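Ribbed pads or smooth ones for bottles?

dalal_k
Been swapping finger pads on our hand-held gripper all November and I'm stuck between two sets. The ribbed black ones are lovely on towels, but on thin plastic bottles I'm not convinced. I did 30 grabs with each at Vadamside: ribbed dropped 7, smooth silicone dropped 16. Sounds like a clear win, except the ribbed ones squash the bottle before they hold it.

Bottle's between the fingers in this one, toaster and towel are next on the list. 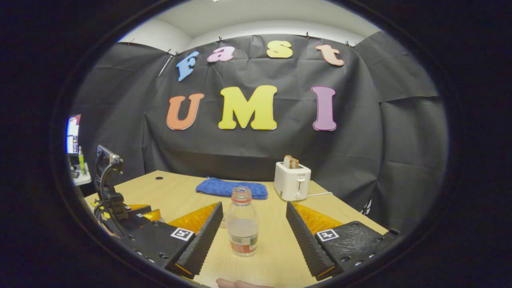

Ribbed pads, bottle with no cap, one marker on each plate

Anyone settled on one set for everything?

bautista_v
Ribbed, every time. 16 drops out of 30 is awful, I wouldn't even carry on testing the smooth ones. Squashing is you squeezing too hard, sorry!

lorenab
Disagree with Bautista. An open bottle with liquid in it is exactly where squashing matters (ask my keyboard). We went with the softer Pledis pads and just wipe them down every morning. Dust kills the grip on those.

dalal_k
Hadn't wiped mine once, oops. Might be half my drops right there.

painemal
Are you keeping the markers clear when you close on something wide? We've got 1,161 demos on the Bovia arm and the annoying ones to sort out were all where a marker got hidden and the finger width went funny. Pads came a distant second.

bautista_v
Fair, but that's a different problem from dropping bottles.

painemal
Same bottle, same afternoon, in my case :)

dalal_k
Right, wiping the smooth pads and doing another 30 after lunch. Same bottle, will post the numbers.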